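**Thread: Craft closet shelves, what do you do with the big flat stuff?**

**gaetan_besson** wrote:

Hello everybody, I've been reading along since January and finally have a question of my own. We moved to Ikorham last winter and I inherited a closet just deep enough to be useful and just shallow enough to be maddening. My paints and yarn are all sorted now (thank you to whoever posted the muffin tin idea, my kids love it), but I have a pile of boards I use for backing and for cutting on, and they won't live anywhere. Standing up, they slide. Lying down, they end up under everything else and I have to unload the whole shelf to get one out. What do you all do?

**PineAndTwine** wrote:

Welcome, Gaëtan! Stand them up, always, always. I put a tension rod down the middle of a Doltard cube and the boards lean against it like records in a record store. Mine have been like that for 3 years and not one has warped. Laying them flat is asking for trouble if you have any damp at all, and I say that as somebody who lost a whole stack in my mother's basement.

**aleksi.s** wrote:

I'm going to disagree, very kindly, with Pine. I tried the record store method and the thin ones bowed by spring, every one of them. Now I keep mine flat, next to the bright colored things, so the pale boards are easy to spot when I'm hunting for one in a hurry (I'm always in a hurry, ask my wife).

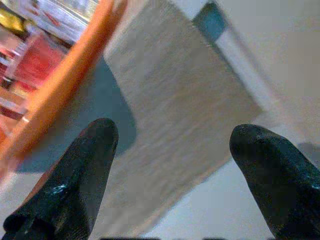
*Pale board, orange rim, and the colorful odds and ends up in the corner.*

If you do go flat, don't stack them more than 4 deep. Past that you're back to unloading the shelf, like you said. And put the one you use most on top, even if it's the smallest and it bothers you to look at it. It bothered me for weeks and then I quit noticing.

Aleksi Sjöberg

**PineAndTwine** wrote:

Well, thin ones, sure! Mine are thick as a cookbook. Did you have them packed in snug, Aleksi, or was there room to lean? I still think a full row wouldn't bow.

**aleksi.s** wrote:

Room to lean, I'll admit that. But I only own so many boards, Pine, I can't go buying more just to hold up the ones I've got!

**mrs_mustonen** wrote:

You're both forgetting about bright bins, they're half the battle. I had everything in clear Ollico boxes and couldn't find a thing, it all turned into one big gray blur. Switched to red and yellow and my grandson can put things away without asking me where they go. As for boards, mine are behind the door with a loop of elastic around them. Not pretty, but I paint in there, it was never going to be pretty.

**gaetan_besson** wrote:

Oh, behind the door! I hadn't even looked behind the door. Thank you all so much. I measured tonight and there's a gap that might just do for the thick ones, and I'll try the thin ones flat like Aleksi. Does the elastic leave a dent in the edges over time?

**mrs_mustonen** wrote:

A little one if you pull it tight. I use the wide kind they sell for waistbands.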